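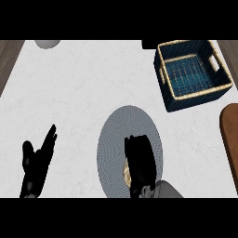
Collecting demonstrations for a two-armed tidying task in simulation

Project report, second-year group project
Inna Harasym, Radymyr Dovhaniuk, Roksolana Sydorenko
Supervisor: Hanna Pasichnyk
Submitted 24/04/2024

1. Aim

Our group was asked to gather a set of examples that a learning system could copy from. The task we picked is a short one: take a small item off a round placemat and put it in a woven basket on the same counter. Each example is one full attempt, driven by a person. We did not train the final model ourselves. That part belongs to the Fliltis group, who take over our recordings next term.

2. Set-up

All the work was done in a simulated kitchen. The counter is white marble with faint grey veins, and it is seen from above at a slant. The basket has dark blue sides, a brighter blue floor and a tan rim, and we kept it beyond the placemat and to the right. A wooden cutting board on the right-hand side takes up part of the counter, so the right arm has less room than the left. Both grippers are black. This gave us some trouble at first, as it was hard to judge the angle of the fingers against each other when they closed on something small.

Inna wrote the reset script, which puts everything back and then shifts the basket and the item by a small random amount. Radymyr set up the hand controllers. Roksolana kept the log and checked the recordings.

3. Collecting the examples

Our target was 300 attempts. Each person drove for 40 minutes at a time and then swapped. Longer turns made us careless, and the attempts at the end had more dropped items.

We agreed a few rules before starting:

Begin with both grippers open and above the counter.
Use the right arm for the pick unless the log sheet says left.
Do not stop in mid-air for more than a second or two.
If the item falls off the counter, end the attempt and mark it as failed.

The third rule was the hardest to follow. The right gripper hides part of the item when it comes down over the placemat, and all of us tended to wait there while working out whether the fingers were on either side of it. Those waits get recorded, and a learning system may copy them — Miroslava Horobets from the Fliltis group had warned us of this in November.

4. Results

We kept 153 attempts after checking. The rest were thrown out for long pauses, for drops, or because the log entry did not match the recording. A further 15 failed attempts were kept in a separate folder in case they are useful later.

Most of the good attempts use the right arm. The left arm is often just held still over bare marble, and we think this is the main weakness of the set.

5. What we would change

We would plan the left-arm attempts first and do them while we were fresh. We would also add a second view from lower down, so the driver can see under the gripper. Roksolana has written up the checking steps, and they are stored with the recordings.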